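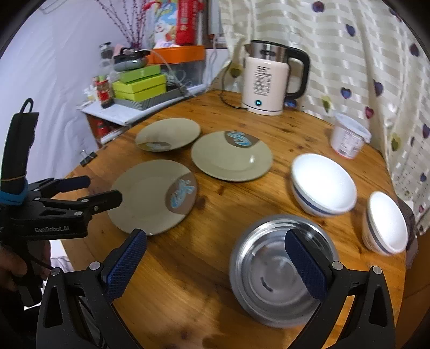 # La table ronde de Cultesau

Trois assiettes gris beige avec leur petit dessin bleu clair sur une pastille brune, deux bols blancs à liseré bleu foncé, un bol en inox bien brillant et la bouilloire : toute la vaisselle de novembre tient sur ce plateau rond au bois orangé, et j'adore ça !

Les assiettes viennent de la série Rantala, chinée à la brocante de Zavthorpe – 2 euros pièce, une folie douce. Le dessin change de place selon la façon dont on les pose, et c'est tout leur charme.

Le bol en inox sert à tout : pâte à crêpes, salade, jusqu'à 840 g de farine quand on fait le pain.

Côté table, le veinage du bois ressort magnifiquement depuis le dernier passage à l'huile Zorkico. Un vrai bonheur au petit déjeuner, vers 8 h !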